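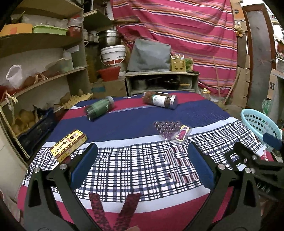 Thursday, 6.40 am

Ward boundary submissions close at noon. Read the last of them before breakfast. Total received 193, of which the clerk's office has logged 191 as valid. The other 2 came without a residential address and will go into the annex with no weight attached.

Most of the volume is one form letter from the Villalobos estate, objecting to the transfer of the four streets north of the rail line into Renier Ward. The letter cites community of interest but gives no evidence for it. Delali Opoku's submission makes the same objection and supports it with school catchments and the bus timetable, so I have marked hers for the hearing list.

11.15 am

Checked the enrolment figures again. Under the draft map Renier gains 1740 electors and finishes inside tolerance. Peser finishes 373 over the upper limit. Last week's briefing note had Peser inside it, having used the old roll. Sent a correction to Macario Beltrán and asked that the note be withdrawn and reissued under a new version number. He would prefer an addendum. I said an addendum would leave two totals in circulation during a public comment period. No answer by lunch.

2.30 pm

Procedural meeting, fifty minutes. Item 3 was whether councillors sitting for an affected ward must declare an interest before speaking. Saqib Sial's advice is that the standing orders cover pecuniary interests only and are silent on electoral ones. Braulio Serrano moved that members declare anyway. Carried on the voices. Evaristo Cortés asked for his dissent to be minuted, then asked for the wording of his dissent to be read back, twice.

Item 4, the Hakorov Street polling place, deferred. The ramp does not meet the gradient and the quote for a new one has expired. The school hall is available but sits on the wrong side of the proposed line.

9 pm

Beltrán rang. The note will be reissued tomorrow with the corrected table and a line stating which roll was used. He wants option B redrawn with the creek as the Peser boundary, to see whether that takes out the 373. It may, but it splits a census block, and the apportionment will have to be done by hand. Started on it. Two of the nine sheets finished.

Hearing list to the clerk by ten. Ask Sial about late attachments.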